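Tellov Tenants' Heating Study: Second Progress Report
Prepared by Reshma Visser for the Erent Housing Fund

Period covered
Work under the second instalment, to the end of November. Dwelling visits are complete. Analysis of the winter bills is under way.

Work completed
Gas and electricity records were obtained for 58 dwellings, all built before the current insulation code. Ceiling insulation was inspected in each. Bills were adjusted for floor area and billing period. Skidora supplied the indoor temperature loggers, and 1330 days of usable readings have been catalogued. Readings from loggers placed near heaters were set aside.

Wall surfaces and simulated views
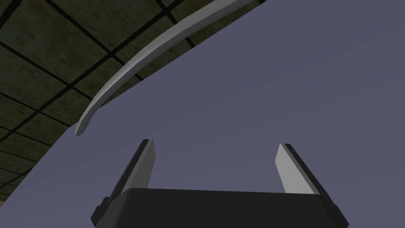
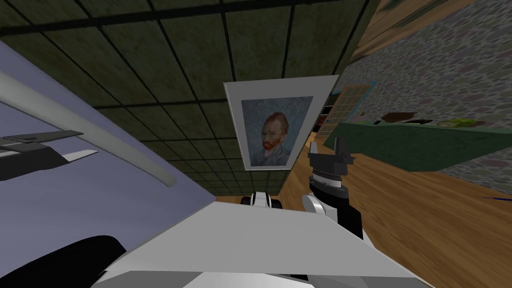

Tiled wall with framed portrait.
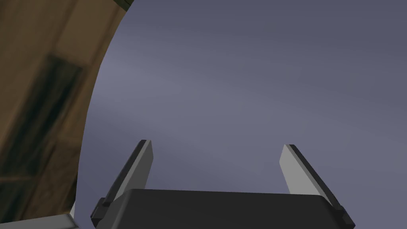
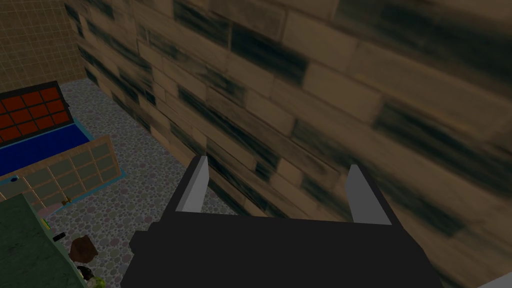
Brick wall.

Variations to the work plan
The draught tests were moved from the first stage to the third at the request of Muñoz, the testing contractor. The change does not alter the total budget. Two households withdrew before the visits and were replaced from the reserve list.

Outstanding items
Three landlords have yet to return consent forms for the draught tests. Reminders were sent on Thursday. The labour line is nearly spent, and a transfer from travel is requested under clause 2 of the agreement.

Next period
Draught testing, completion of the bill analysis, and a draft of the tenant guide.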